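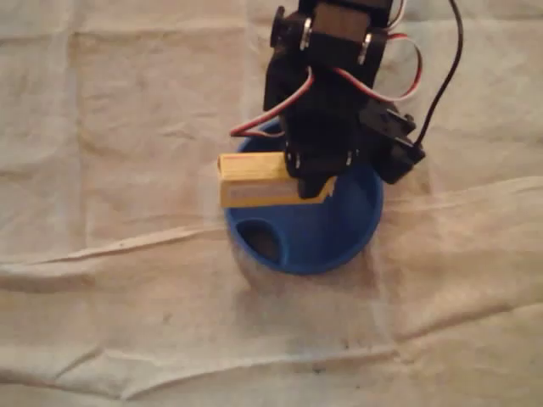 Flillier reckon we should stop buying servos one at a time and get the lot in one order before the price goes up again. Their words on the phone, more or less. Fair point but they would say that.

Jul 11, 2018

Budget bits, bench arm. Need to get this down before I lose the envelope it's written on.

Left in the pot: 1,975. Has to last till the new year starts, and the June invoice from Tredeck still hasnt come through so treat it as less.

Wanted:
— second arm, same hobby-servo type as the one on the bench. Ranasinghe quote 585 with brackets, no controller
— spare servos x 10. Flillier or Zarnine, whoever answers first
— cable sleeving. The red and white leads stick out in loops both sides and I want them tied in before we run anything long
— gripper jaws, 69 the pair from Zarnine. Dear for what they are. Could we print them?

Pick and drop into the blue bowl stays as the test job, little yellow block, same cloth. No money needed there. Would like a plain board under it at some point, cloth creases and the bowl sits on the folds. Ask stores for an offcut.

Not buying: metal-geared upgrade. Looked at it twice now. Nearly double per servo and we dont know yet if load is even the problem. Park it.

To do
- ring Ranasinghe, does 585 include delivery
- get Zarnine to put the jaw price in writting
- chase Tredeck
- check if the old supply will run two arms, if not thats another line on the order

Order form half filled in, top drawer. Don't send till Tredeck is sorted.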